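Zirnholm Handicap

The Zirnholm Handicap is a flat race for horses aged four and up, run every February at Dradden over 2000 meters of turf. It is the richest event on the Dradden calendar, a distinction that says as much about the calendar as it does about the race.

The handicap began as a trial for the longer Vrettos Cup, though most winners have since skipped the Cup and gone home. Early runnings were held at Plokum, a left-handed track with a home straight so short that jockeys drawn wide were known to start their excuses at the final turn. The race moved to Dradden when Plokum gave up turf racing, and the distance was trimmed slightly to fit the new course.

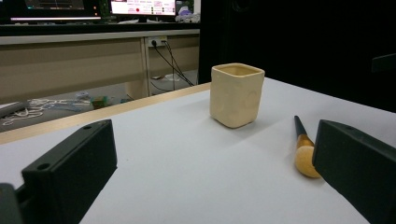
Dradden is right-handed, with a steady climb over the last 400 meters or so, depending on where the rail has been put that week. Front-runners have a poor record there, which has never discouraged anyone from leading. The field is capped at 14 – a limit brought in after a crowded renewal in which the stewards' report ran longer than the race write-ups.

Weights are published almost 40 days before the race and are followed by the customary complaints from trainers. The top weight has won only rarely. The longest-priced winner, Vrettos Lantern, started at 100–1 and paid considerably more on the local tote, where it had apparently been forgotten altogether. It ran 44 times in its career and did not win again.

The running scheduled for 2/3/20 was delayed by a waterlogged back straight and went ahead later in the month on ground officially described as soft. Several riders offered other descriptions.

The winner receives a silver plate and an automatic place in the Vrettos Cup, should the owner want it.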